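September 22, 2021 | By the Dreltgate Tool Room

Filed under: Funded Projects, Progress Notes

The grant of 3,000 dollars was received in March. Until now we have spent 2,000 on pegboard, hooks and hand tools. The two display panels are up, and we started to hang the stock.

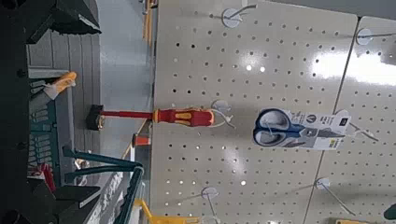

Department of Workshop Supplies, Nuvdale

The red and yellow screwdriver and the packaged scissors have each their own hook. We ordered 38 more hooks from Rai. With the remaining money we wish to buy pliers and labels.

Contact us | © Dreltgate Tool Room | Back to top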